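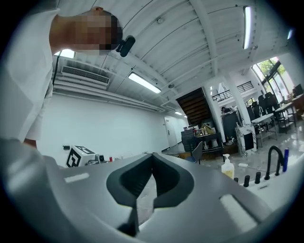

Sink counter station, operator with hand-held gripper and head-mounted device.

Pre-session safety check, hand-held gripper collection
Station: sink counter, ground floor
Checked by: Farah Rondonuwu
Date: August 6, 2024

1. Finger pads sit evenly, rubber not torn. OK. I gave both a good squeeze and a wipe while I was at it, and they feel fine to me.

2. Head device cable clear of the arms and the faucet. OK, with a note. Please tuck it behind your shoulder before you start, everybody! Bayu caught his on a chair arm in February and we would all rather not repeat that.

3. Marker box on the counter, print clean and flat. OK. If it gets splashed, swap it for a fresh one from the Flolier drawer (the bottom one, it sticks a little).

4. Floor by the sink dry. OK at start. These tiles are lovely but they are slick, so do keep a towel handy.

5. Walkway to the stairs clear. Needs attention. Chairs have a way of wandering, so push them back to the desks between takes.

6. Storage space for the day. OK, 903 episodes uploaded and room for up to 600 more. Fumbled grasps should be kept and tagged, please, the model learns from those too.

7. Breaks. Melur Ong asked for a longer one after episode 53, and I think she's right, wrists get tired. Syahrul will call time.

Recheck item 5 after lunch. F.R.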